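The Patience Department
A refurbishing firm in Kelville gave its most boring job to machines. The people who used to do it now have a different kind of tiring day.

19 October 2026

At the Vuletti workshop in Kelville, second-hand refrigerators come in through the back and go out through the front, and between these two doors somebody must open and close them a great many times. A hinge that feels good on the first try can start to drop under the weight of a few bottles. For years this was checked by hand, by whoever was free.

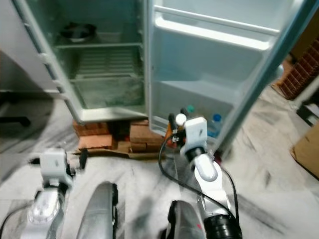
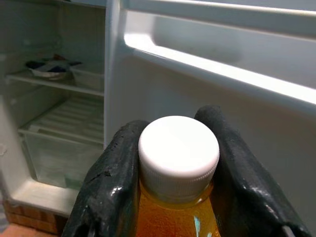

Robot and refrigerator, during a round of bottle handling.

I came to Kelville expecting a story about lost jobs, and I must say I had half of it written on the train. The firm has 182 employees, the same number as before the first robot arrived in April. But the number alone does not tell much. I spent two days there asking people what they do now between breakfast and lunch, and the answers were more mixed than I had hoped for my first draft.

The old door check was disliked by almost everyone. One woman from the repair floor, who has been there since the workshop was only one room, showed me how she used to stand: left hand on the cabinet, right hand on the door, one foot forward. Put the bottle in, take the bottle out, close, open. On a full day she did it 700 times. Her shoulder still complains in cold weather. She told me she does not miss the work, but she misses what came with it, because two people could stand at two refrigerators and talk the whole morning.

Now she works at what is officially called the Urnuteo station, after the software that runs on it. In the workshop they call it the patience department. She prepares the refrigerator, decides which objects go in which shelf, starts the program and watches. When the robot takes a bottle badly, she stops it, moves the bottle a little, and writes down what she moved. In the first weeks this happened every few minutes. In one week of May, she wrote 202 such notes, and she kept the notebook, which is full of small drawings.

Watching is also work, and I think this is the part which the managers understood late. The hands rest but the eyes cannot. Several people told me they go home with a headache instead of a sore back, and they were not sure it was a good exchange. After complaints in the summer, the shifts at the station were cut to two hours, and then the person goes back to repairs. Everybody I asked was in favor of this, including those who had been against the robots from the beginning.

There is also the question of who knows things. A man who has repaired compressors for most of his life can hear a bad seal when the door closes. He says he learned it during the boring hours, without trying. The younger workers start directly at the station, and he worries that they will learn to read the screen very well and the refrigerator not so well. He asked that each new person do the check by hand for one month first. The firm agreed to two weeks. He considers this a defeat, although his colleagues told me it is the only thing they have ever seen him win.

Pay is a more delicate subject. Those who passed the Yeoh course, four evenings in a rented classroom, receive a small addition for every shift at the station. Those who did not pass, or did not want to go, receive nothing more, and they do the heavy lifting as before. On the loading side I heard some bitterness about it. A driver pointed out to me that a refrigerator has the same weight as last year.

The management speaks about running the station 365 days a year, also at night, with one person on call. No date is fixed. When I asked the woman with the notebook if she would take the night calls, she wanted first to know how far away the person on call may live. Her house is forty minutes from the workshop, and the last bus leaves at ten.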